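About Padar Workshop

Padar is a shared workshop in Hemville. Members build home robots here, and in the simulator first — a bad joint limit costs nothing on a screen. We have 108 members and two long benches, open until 10 at night.

Our main project is Zalus, a robot meant for ordinary household rooms. The practice house is all software, and so is the robot until its parts are cut.

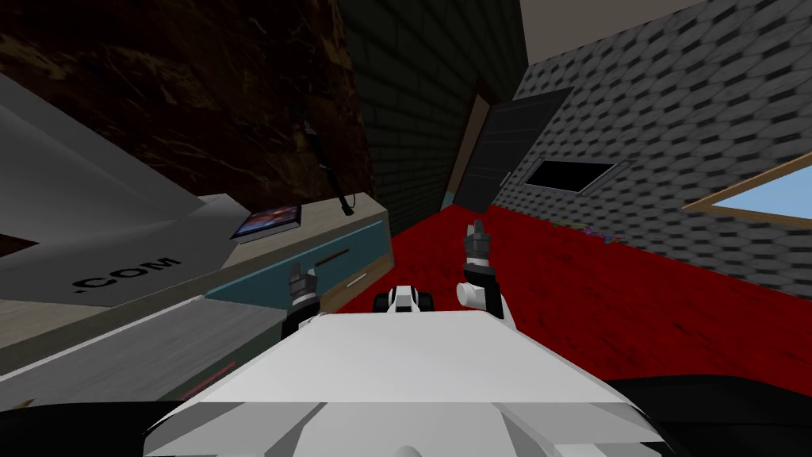
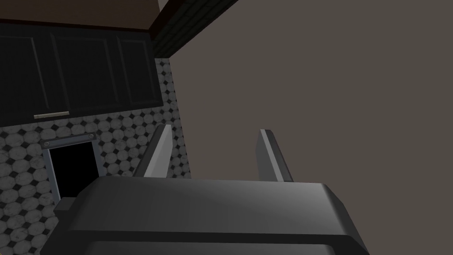
Simulator views from the Zalus build: both grippers and the white body in the first, one gripper up close in the second.

The control code is called Fu. It has been through around 700 simulated runs, and members can read the log of every one. Bring your own laptop. Bench space is first come, first served, and new members start with a bench safety hour in July.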